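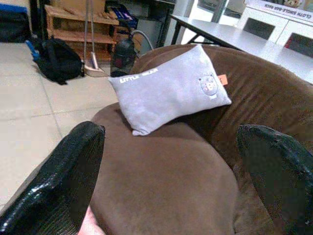
Em resposta ao meu resumo do mês passado, alguém da lista escreveu que o problema das folhas de Livska não está na PCR e que devíamos olhar primeiro para a extração. Copio a parte principal:

> Vi os géis que mandaram. A banda de 406 pb aparece nas amostras diluídas e some nas concentradas, o que para mim é inibição clássica. Folha madura tem muito polissacarídeo e muito fenol, e o kit Drillard não foi feito para isso. Qual foi a relação 260/230 dessas amostras? Vocês usaram PVP no tampão? E outra coisa: o DNA foi eluído em água ou em TE? Se foi em TE, o EDTA também pode estar atrapalhando quando se põe muito volume de molde na reação.

Respondo por partes.

A relação 260/230 ficou baixa em quase todas as folhas maduras, sempre abaixo de 1. Nas folhas jovens ficou acima de 1,8. A 260/280 estava boa nos dois grupos, e foi por isso que demorei a desconfiar.

PVP não usamos. O tampão de lise do kit Drillard vem pronto e o manual não fala em aditivos. Na segunda rodada passei para CTAB com 2% de PVP-40 e beta-mercaptoetanol acrescentado na hora, e o extrato deixou de escurecer. O pellet saiu branco em vez de acastanhado.

A eluição foi em TE, sim. Troquei por Tris 10 mM sem EDTA, pH 8,0.
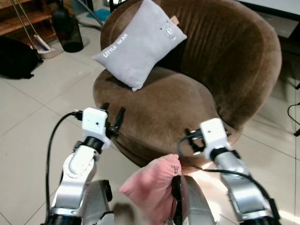 Com o DNA da segunda rodada repeti a PCR do mesmo locus, com os mesmos primers e o mesmo programa. A banda de 406 pb apareceu também no DNA sem diluir. Ainda há duas amostras que não amplificam, ambas de folhas guardadas no congelador de -20 desde setembro. Vou rodar o DNA total num gel a 0,8% antes de gastar mais polimerase com elas.

Para quem quiser repetir, o que mudou em relação ao protocolo Bautista que circula aqui na lista:

- 300 µL de clorofórmio-álcool isoamílico (24:1), repetidos até a interface ficar limpa
- NaCl a 1,4 M no tampão CTAB
- precipitação com isopropanol à temperatura ambiente, sem passar a noite no freezer
- duas lavagens com etanol 70%
- RNase depois da ressuspensão, 37 °C, meia hora

As colunas Serkley funcionam como limpeza final, mas perdi bastante DNA nelas e só vale a pena quando sobra material. Se alguém tem o rendimento anotado, antes e depois da coluna, gostaria de comparar.

Fica uma dúvida sobre a BSA. Na primeira rodada acrescentei BSA à reação e melhorou pouco. Com o DNA mais limpo ainda não testei sem ela, então não sei dizer se continua a fazer falta. Temos 1000 folhas para processar até o fim do projeto e qualquer reagente a menos ajuda.

Os géis da segunda rodada estão na pasta partilhada, com as amostras na mesma ordem da planilha.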